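Orketti Kabelglossar Deutsch–Englisch
README zum Datenbestand

Stand: 18. April 2022

Inhalt

Der Datenbestand enthält 2.000 Einträge zur Terminologie von Kabeln, Leitungen, Steckverbindern und Befestigungsmaterial in deutscher und englischer Sprache. Er richtet sich an technische Übersetzer, Redaktionen und Betreuer von Terminologiedatenbanken. Normtexte sind nicht enthalten und werden auch nicht auszugsweise wiedergegeben.

Dateien

eintraege.tsv – Hauptdatei, ein Eintrag pro Zeile
belege.tsv – Belegsätze mit Verweis auf die Eintragsnummer
sachgebiete.tsv – Schlüssel der 20 Sachgebiete mit Klartext
sperrliste.txt – Benennungen, die nicht mehr verwendet werden sollen
AENDERUNGEN.txt – Änderungen gegenüber der Vorversion

Alle Dateien sind in UTF-8 ohne BOM kodiert. Zeilenende ist LF. Trennzeichen ist der Tabulator; Anführungszeichen haben keine Sonderbedeutung und werden beim Import nicht entfernt. Wer die Dateien in einer Tabellenkalkulation öffnet, muss die Spalte nr als Text einlesen, sonst gehen führende Nullen verloren.

Felder in eintraege.tsv

nr – fünfstellige Eintragsnummer, wird nach Löschung nicht neu vergeben
de_vorzug – deutsche Vorzugsbenennung
de_syn – deutsche Synonyme, durch Semikolon getrennt
en_vorzug – englische Vorzugsbenennung
en_syn – englische Synonyme, durch Semikolon getrennt
genus – m, f, n oder pl, nur für de_vorzug
gebiet – Schlüssel nach sachgebiete.tsv
status – geprueft, vorlaeufig oder gesperrt
anm – Anmerkung, Freitext, darf leer sein

Herkunft

Grundlage sind zwei ältere Wortlisten. Die Liste Mottram stammt aus der Übersetzung von Montageanleitungen und deckt vor allem Befestigung und Verlegung ab. Die Liste Bretside ist aus Ersatzteilkatalogen gewonnen; ihre Stärke liegt bei Steckverbindern, ihre Schwäche bei den Verben. Beide wurden zusammengeführt, Dubletten über de_vorzug und gebiet ermittelt und von Hand aufgelöst. Dabei blieben 298 Einträge übrig, bei denen die Quellen einander widersprechen. Sie tragen den Status vorlaeufig.

Die Datei belege.tsv enthält 3.000 Sätze. Sie wurden für dieses Glossar neu formuliert und dürfen ohne Rückfrage weiterverwendet werden. Nicht jeder Eintrag hat einen Beleg, manche haben mehrere.

Redaktionelle Festlegungen

Kabel und Leitung. Im Alltag werden die Wörter gleichgesetzt, in Fachtexten häufig nicht. Das Glossar führt getrennte Einträge und lässt für beide cable als Entsprechung zu. In der Richtung Englisch–Deutsch muss der Kontext entscheiden; eine automatische Ersetzung ist nicht vorgesehen.

Stecker, Buchse, Kupplung. Stecker wird nicht als Oberbegriff verwendet. Oberbegriff ist Steckverbinder (connector). Bei Kupplung verweist die Anmerkung auf die mechanische Bedeutung, die in einem eigenen Eintrag steht.

Kabelbinder. Vorzugsbenennung im Englischen ist cable tie, zip tie steht als Synonym. Kabelstraps ist gesperrt.

Kabelbündel und Kabelbaum. Kabelbaum (wiring harness) ist einem vorkonfektionierten Satz vorbehalten. Kabelbündel (cable bundle) bezeichnet zusammengefasste Kabel ohne Aussage zur Konfektionierung. In der Liste Bretside waren beide vermischt; die betroffenen Einträge sind korrigiert.

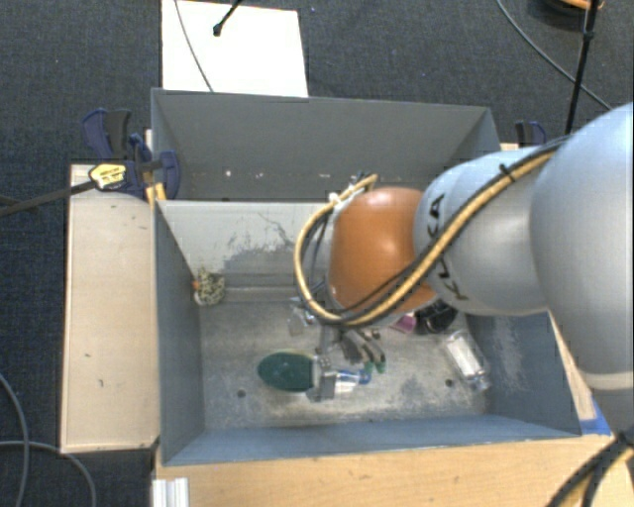
Abb. 1: Kabelbündel mit Kabelbinder, am Arm in einer Schlaufe geführt (zu: Kabelbündel, Kabelbinder, Kabelschlaufe)

Kabelschlaufe. Als Synonym ist Kabelschleife eingetragen, im Englischen cable loop. Leiterschleife gehört in ein anderes Sachgebiet und ist kein Synonym.

Bekannte Einschränkungen

Schweizer und österreichische Varianten sind nur vereinzelt erfasst und nicht gekennzeichnet. Im Englischen gilt britische Schreibung; amerikanische Formen stehen in en_syn, soweit sie in den Quellen vorkamen. Das Feld genus fehlt bei einem Teil der Abkürzungen. Lichtwellenleiter sind deutlich dünner abgedeckt als Kupferleitungen.

Prüfung

Das Skript vurkuvgate prüft Spaltenzahl, doppelte Nummern, unbekannte Gebietsschlüssel und Verweise aus belege.tsv ins Leere. Aufruf:

vurkuvgate --streng eintraege.tsv belege.tsv

Ohne --streng werden leere Genusfelder nur als Warnung ausgegeben. Rückgabewert 0 bedeutet fehlerfrei, 1 Warnungen, 2 Abbruch.

Pflege

Korrekturen bitte mit Eintragsnummer, Feldname und neuem Wert einreichen. Sammelvorschläge ohne Nummern werden nicht bearbeitet. Die nächste Ausgabe ist für Juli vorgesehen; bis dahin bleibt das Spaltenformat unverändert.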